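Ask Answers Groups Sign in

Help > Furniture > Tables > Cleaning

Gray tabletop looks dull and worn, can I fix it without sanding? 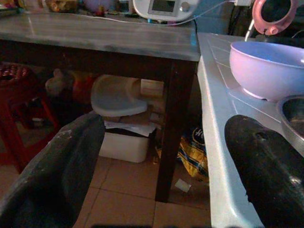
My sister passed her kitchen table on to me and I love it, but the top feels rough when I wipe it – crumbs stick and everything! It's gray with faint streaks, dark brown underneath, and I've had an appliance with a knob and a little screen parked at the back for ages. I don't want to lose the weathered look. Can I just wax it?

Hannelore Brandes
Find out what's on it first. Put a drop of water somewhere hidden and wait 2 minutes. If it soaks in, go with a hardwax oil (I used Nandeck on mine, two thin coats, up to 18 hours between them). If it beads up, there's still a sealer on there and oil will just sit on top and get gummy – ask me how I know. Clear the whole top before you start, and that includes the packets at the back.

kettle_bay
wax is fine

mossyporch
Please test under the edge first! Mine went way darker than I wanted.

Last updated: Tuesday, June 9, 2020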